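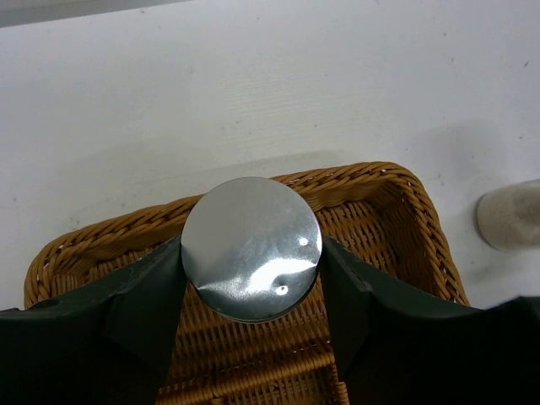
Week 8: Handling and grip in arcade racers
Notes by Niamh Ó Ceallaigh

Reading before the lab: Etim's chapter on tyre models, first half only.

Grip budget. A tyre has one pool of grip to share between turning and braking. Most arcade games cheat here and let the player do both at full strength. Set this up in Trurholm as two separate values and drive the same corner with each.

Drift. Don't model it from scratch. Lower the rear grip while the handbrake is held, then bring it back over a short curve – if it snaps back, the car spins.

Camera. Lag behind the car's heading a little. Too much lag and players oversteer to correct it.

Rival cars. They follow a line of points around the track. Colour the line by target speed so you can see braking zones while you tune.

Lab task: build one lap with 2 rival cars. Hand in the project folder and a page of notes to Ayodele Eze by Sun 13 June.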